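Speaker notes, Flandport community hall talk, 7 pm start

Okay, hello, thank everyone for coming out in August (mention the heater, it takes a while). Tonight is about running a small-town flower stall without going broke or losing your Saturdays forever. I did four years of it at the Proner market and I'm still fond of most of it!

Start with the money bit. My first float was $200 in coins and I thought that was heaps. Ran out before morning tea. Tell the story of the bloke with the fifty, don't drag it out.
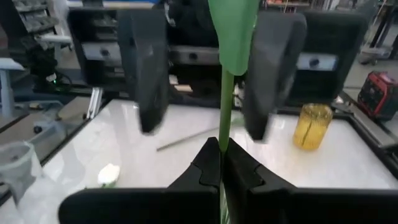 Pricing is where I got everything wrong. I copied the supermarket in Greco, which was daft, they buy by the truckload. What people at a stall pay for is the chat and the look of the thing, so price by the bunch and round it off. And look at the stem before you look at the colour. A nice upright green one like this will catch my eye every time, and customers are the same, they just don't know they're doing it. (Pause, sip of water.)

Next, signage. Big letters, dark pen, one price per bucket. My neighbour stall at Avurard had seven little chalkboards and people walked straight past the lot.

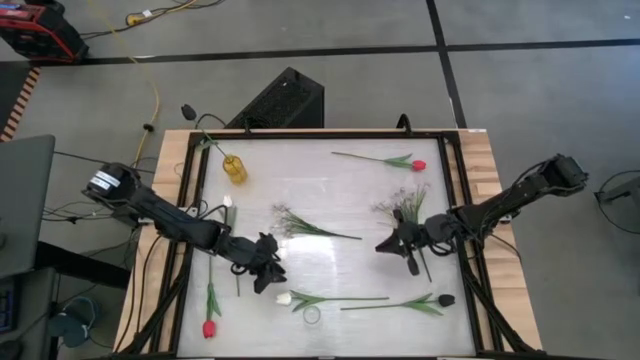
Tulips and a lavender-coloured bunch on the table.

Then rosters. Ask for help early, feed your helpers, and let them go home when you said they could. I'd sooner pack up alone than cop that look again.

Questions till 9, then the tea urn. Remind them the sign-up sheet for spring stalls is by the door, and could whoever has my good trolley please bring it back.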